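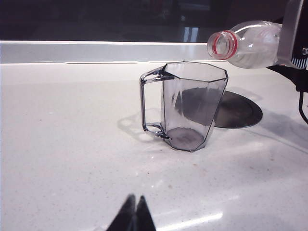
In defense of measuring the water

My grandmother never measured water. She put rice in the pot, put her finger on the rice, and filled until the water came to the first joint. The rice was always good. When I tell people that I measure water, even for rice, even for tea, they tell me about their own grandmother and her finger. I have heard this story in three languages by now, and I want to say something against it, with all respect for the grandmothers.

I moved to Dornham eleven years ago with one suitcase and no kitchen things. In my first month I cooked from the backs of packages, because I did not yet know the flour, the oats or the beans of this country. They behaved differently from what I knew. My porridge was like glue and my bread was a brick. A neighbor, Maarja Eglītis, who came here long before me, tasted this bread, chewed for a long time and asked me how much water I had used. I said, "Enough." She went upstairs and came back with a plastic measuring cup, and she told me I could keep it until my bread was bread.

I still have a cup like this, though it is not the same one. It is my opinion that a see-through measuring cup with a handle is the most useful thing a person can buy for a small kitchen, before the good knife and long before the machine that makes foam. A knife you can borrow, or you can manage with a bad one for years. The cup teaches you.

What does it teach? First, that we are very bad at guessing liquids. I made a test with my sister-in-law Gintarė Jaunzems, who cooks better than I do and is proud of her eye. I asked her to pour 500 milliliters of water into a soup bowl without any help, and afterward we poured it into the cup. She had 328. She said the bowl was a strange shape. Of course it was, and so is every bowl. Wide dishes look full when they are not, and tall glasses look like they hold more than a wide one. The eye looks at the height and forgets the rest.

The second lesson is about pouring itself. If you pour from a bottle with a narrow neck, the water does not come evenly. It comes, it stops to take air, it comes again with a jump, and this jump is where the counter gets wet. The remedy is simple. Hold the bottle almost flat, with the mouth close to the rim of the cup, and let the water run slowly so that air can go in above it. A full bottle needs only a very small tilt. Most people turn it upside down like they are angry with it. With the thin plastic bottles there is one more danger, that you squeeze. Then the water shoots across the cup and you can start again with a towel.

I know the arguments from the other side. Uldis Kuusk, with whom I have shared many dinners and more disagreements, believes that measuring makes a cook afraid. He says a person who measures will never learn to feel the dough. I think he has it in the wrong order. How can I learn what a dough with the right water feels like, if I never once made it with the right water? After I measured for one winter, I began to know it in my hands. Now I sometimes put less than the recipe says, because in August the flour in my cupboard is different, and I know by how much less. For this I had to have a number to start from.

There is also an argument about beauty. In the kitchen shop in Skeston they sell measuring cups in copper and in enamel, with small flowers. They are lovely to hang on a hook. But you must look down into them from above, and from above it is difficult to judge a level. With clear plastic or glass you put the cup on the counter, bend your knees and look from the side. Gray plastic, clear plastic, I do not mind, as long as I can see the water through it. And please, put it on the counter. A cup in the hand is never straight. I see people hold it up to the lamp like a doctor with a test tube, and the water leans to one side, and they believe the higher side.

I will admit where I am wrong, or at least too strict. For soup I do not measure, because soup forgives. For pasta water it would be silly. When I boil potatoes I cover them and that is all. Gintarė once saw me measuring water for a houseplant and she has not let me forget it, although the plant is doing very well.

But for bread, rice, porridge, jelly, and anything for a baby, I would like people to stop being embarrassed. There is a kind of pride in cooking "by feeling" that I find a little unkind to those who are only starting. A recipe that says "add water until it is right" helps only the person who already knows. My grandmother's finger was a measuring tool too. She had used it with the same pot for over 2 decades, and when I tried it with my finger and my pot, we ate wet rice with spoons.

Maarja took her cup back in the end. She did it on the day I brought her half a loaf, and she ate a slice standing in the doorway before she asked for it.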